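Girno Refurbishing – Minutes of the review meeting on the Plususness disassembly service
Aug 3, 2024 | Minutes by Corina Nedelcu
Print | E-mail this page 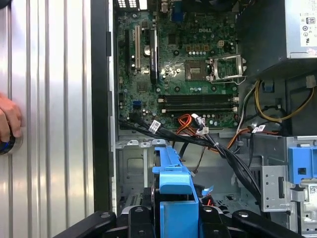 What would we be paying for?
A monthly lease on one arm with its gripper, the software, and remote support from Kairys. Fitting costs are separate.

1. Quote. Kairys wants 3,165 a month on a contract with no break clause. The earlier Birner offer was 1,054 but had no support in it, so the two can't be compared line by line. The meeting asked why support should cost the difference. Kairys has been asked for a breakdown and has so far sent a brochure.

2. The work. The trial job is stripping old Dell desktop towers: drives out on their blue plastic caddies, memory out, then the board. The bench staff pointed out that cables lying across the motherboard are the slow part by hand, and the brochure says nothing on cables. It speaks of "all common desktops" – the minute-taker would like to see the list.

3. Staffing. Kairys describes the service as unattended. The meeting did not accept this. Someone still has to open the case and, on present evidence, keep a hand near it. If a person stands there all shift, the saving in the quote is gone.

4. Data drives. No answer yet on who is liable if a drive is damaged before it is wiped. This was asked in writing. To be asked again.

5. Length of trial. Kairys proposed nine weeks, chargeable. We offered six, free, on our own mix of machines and not a batch picked by them. Left open.

6. Decision. No order to be placed. Birner to be asked if their price still stands and what a call-out costs. The wording "pays for itself" is to be kept out of any note to the owners until there are figures behind it.

Next meeting later in August, once Kairys has replied.

Shares: 0 | Comments: 6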